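**Unit 4: What the quote leaves out**

Bring your Cuveo worksheet. The task we're costing is tidying slides on a shoe rack, a job a child does for free and badly.

1. Start with the arm. The class budget allows 3,000 a month on lease from Imara, which sounds generous until step 2.

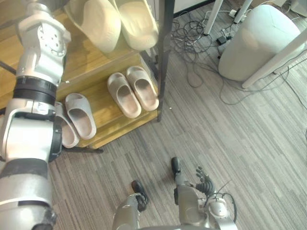
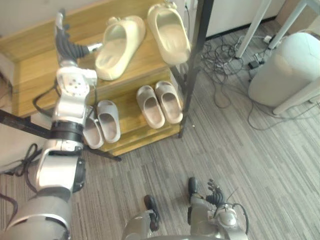 2. Price the floor. Cables, power strips, adapters: put down 200 and expect to be wrong.
3. Add spare fingers. Fetden quotes 30 days for delivery and means 90.
4. Add staff hours. Amissah's sample budget has this line at zero. Find out who was working for nothing.

Worksheets due in May, in ink.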